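Am Freitag waren wir zu elft bei Virág in Conholm, eingeladen zum offenen Labor. Ich war vor allem gekommen, um zu sehen, wie viel Handarbeit in einem System steckt, das später »selbstständig schalten« soll. Im Einladungstext kam das Wort Handarbeit nicht vor.

Orsolya Jakab führte uns ohne Umweg zum Übungsplatz: zwei hellgraue Schaltschränke nebeneinander vor einer weißen Wand, mit Leuchtmeldern, Tastern, Drehschaltern und einem Not-Aus an der rechten Tür. Wer aus der Instandhaltung kommt, fühlt sich sofort zu Hause. Die Aufgabe klingt bescheiden: den Drehschalter an der linken Tür fassen und umlegen.
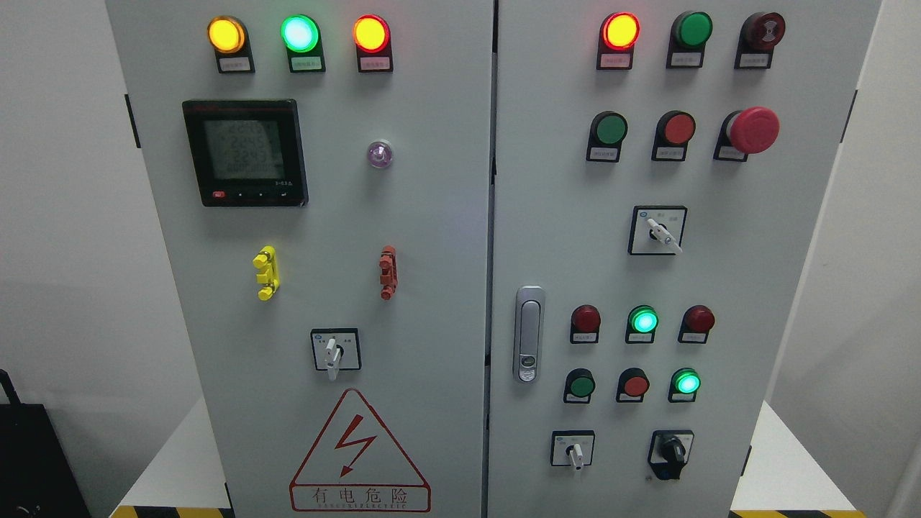 ## Was gesammelt wird

Ein Mensch steuert die Hand, das System zeichnet Bild und Bewegung auf, und daraus soll es lernen. 877 Durchgänge liegen vor, 3000 sollen es bis September werden. Auf meine Frage, warum gerade 3000, bekam ich eine Antwort, die mit Erfahrungswerten anfing und mit der Förderlaufzeit endete.

Verworfene Durchgänge werden gelöscht. Das halte ich für einen Fehler. Wenn die Hand am Schalter abrutscht, möchte ich das im Datensatz haben, und zwar mit Vermerk. Mariann Gulyás, die die Aufnahmen sichtet, sah das ähnlich, verwies aber auf den Speicherplan.
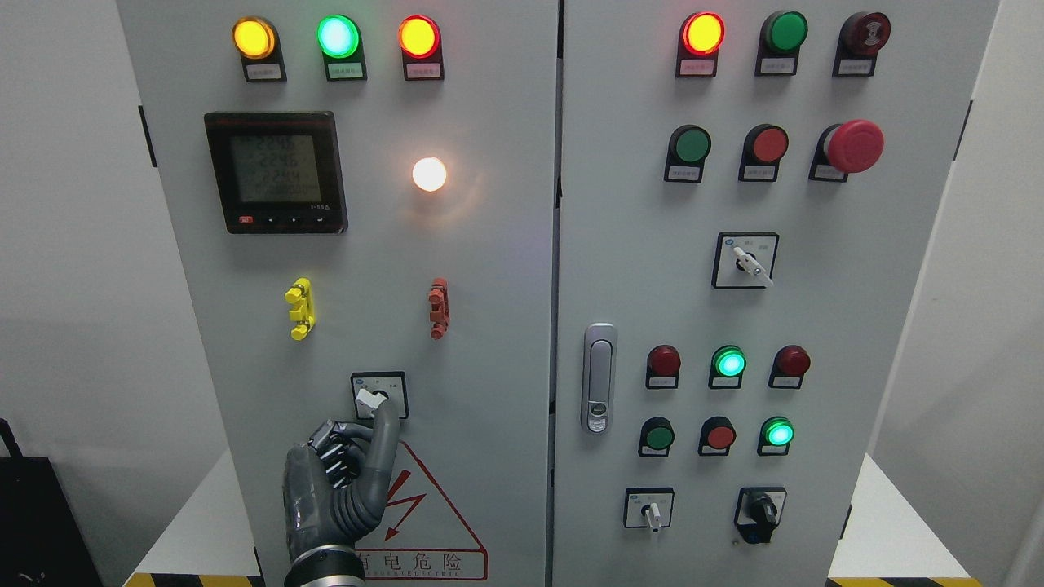
*Die Finger am Drehschalter der linken Tür.*

Beim Zusehen fällt auf, wie wenig Platz die Hand hat. Das Warnschild sitzt gleich unter dem Schalter, und beim Greifen verdeckt die Hand einen Teil davon. Für die Kopfkamera ist das kein Drama, sie sieht die Lampen weiter oben trotzdem. Ich hätte gern gewusst, ob das System am Ende auf den Hebel achtet oder bloß auf eine Lampe, die gerade leuchtet. Getrennt geprüft wurde das bisher nicht.

Auch die Umgebung bleibt immer gleich. Dieselben Schränke, dieselbe Wand, derselbe Blickwinkel — wer so sammelt, bekommt ein System, das diese eine Ecke in Conholm sehr gut kennt. Angeblich kommt im Werk Plornham ein zweiter Aufbau dazu, mit 400 Durchgängen als erstem Paket. Einen Termin gab es dafür nicht. 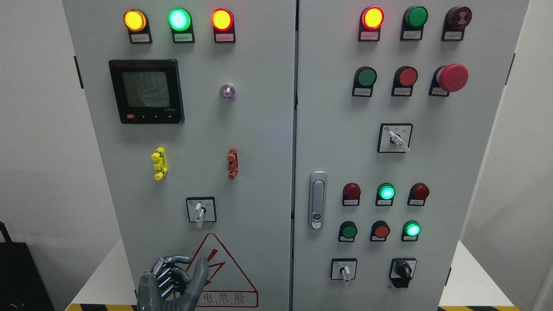 *Hand vor dem Warnschild, der Hebel darüber zeigt nach unten.*

Etwas versöhnt hat mich die Beschriftung. Jeder Durchgang bekommt Anfangs- und Endstellung des Hebels von Hand eingetragen, und Gulyás ließ uns in die Liste schauen. Die war ordentlich geführt, mit Nachträgen und zwei wütenden Kommentaren zu vertauschten Stellungen. Solche Listen sehe ich lieber als die Folien von Stirngate, wo im Vorjahr nur Erfolgsquoten gezeigt wurden.

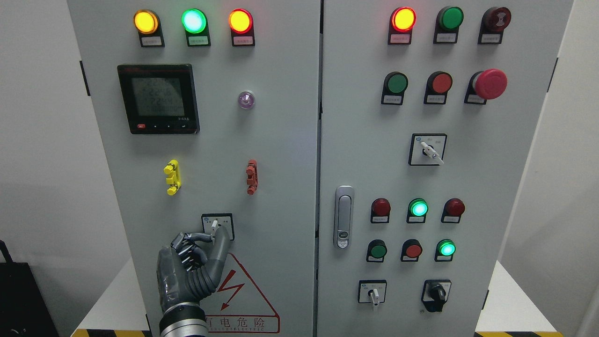
**Offene Fragen**

Wer haftet, wenn die Hand an einer echten Anlage den falschen Schalter nimmt? Jakab sagte, so weit sei man noch nicht. Das glaube ich ihr, nur stand im Einladungstext »einsatznah«.

Gefragt habe ich außerdem nach einem Vergleich mit einem simplen Motorantrieb am Schalter. Den gibt es zu kaufen und er braucht keine Beispiele. Die Unterlagen dazu will sie mir schicken.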